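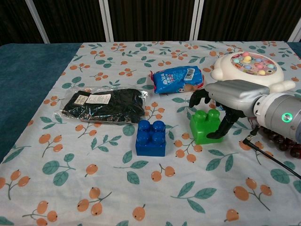 Orange berries and teal leaves on the tablecloth

Hello again, all. The reading pile has got out of hand this month, so I'm going to stick to one subject, and it's the Hostier friendly society, which I promised to write up back in January and then didn't.

If you've only joined us recently, Hostier was the mill village on the far side of Skidmont, the one the bus goes round now instead of through. In 1823 a group of weavers there set up a sick club. You paid in a little each week, and if you were laid up with a bad chest or a crushed hand the club paid you something back until you could work again. There was a burial payment too, and I suspect that was the real draw for a lot of them – the dread of a pauper's funeral comes up again and again in the letters people wrote in those days.

What survives is one rule book and a good part of the minutes. I've spent four Monday afternoons with them in the reading room at Faltell and I'm still not through (the handwriting changes halfway along and the second clerk had a horrible way with the letter s). The rules, though, are printed, and they're a joy. There are 14 of them. Members could be fined for swearing, for turning up drunk, for talking while the steward was talking, and for "making sport" of another member's trade. You could also be fined for refusing to serve as steward when your turn came, and going by the minutes quite a few men preferred to pay up.

The bit that really caught me is rule 8. It says that no member drawing sick money may be seen out of doors after dark, nor in any alehouse at any hour, nor doing any work "for gain or favour". You can see why they wanted it, as the box was never very full and everybody had put into it. But it must have made for some miserable winters. One poor man was struck off because he'd been spotted digging his sister's potatoes. He appealed, said he had only been leaning on the spade, and they let him back in on half pay! I'd love to know what his sister had to say about it.

Now, the women. I'd gone in assuming there wouldn't be any, and the rule book says "brethren" all the way through. But the minutes mention a women's club meeting in the same room on a different night, with its own box and its own 2 keys, and at one point the men borrowed from it. They were slow to pay it back as well. I haven't found a scrap of paper from the women's side, which is maddening, and if anyone's family has an old account book or even a loose membership card from Hostier I'd be very grateful for a look. I can come to you, and I don't need to take anything away.

People do ask me whether clubs like this were political. I think the answer changes from year to year. Trade unions were still on very shaky legal ground, the Combination Acts had been repealed in 1824 and then partly put back the year after, and a sick club was a respectable reason for a roomful of working men to meet behind a closed door. The Hostier minutes say nothing about wages at all. Then again, if I'd been the clerk I wouldn't have written it down either. There's a page cut out very neatly in the middle of the book, and I go back and forth on whether it means anything. It might just be that someone wanted paper.

The end of the story is a bit sad. The club had promised more than it could pay, as so many of these early ones did, and once the founding members got old all at once there weren't enough young ones paying in. The last entries are mostly arguments about who owned the box. The box itself has vanished.

A couple of bits of business before I go. The Haruna booklet, our collection of memories from the hosiery works, has come back from the printer and looks lovely, so if you ordered a copy please collect it at the next meeting. And the walk round what's left of Hostier is on again, starting from the chapel gate at two o'clock. Wear proper boots, as the path by the old dye house is a bog for most of the year. Dogs are welcome on leads.

More on the minutes next time, if I can get the hang of that second clerk.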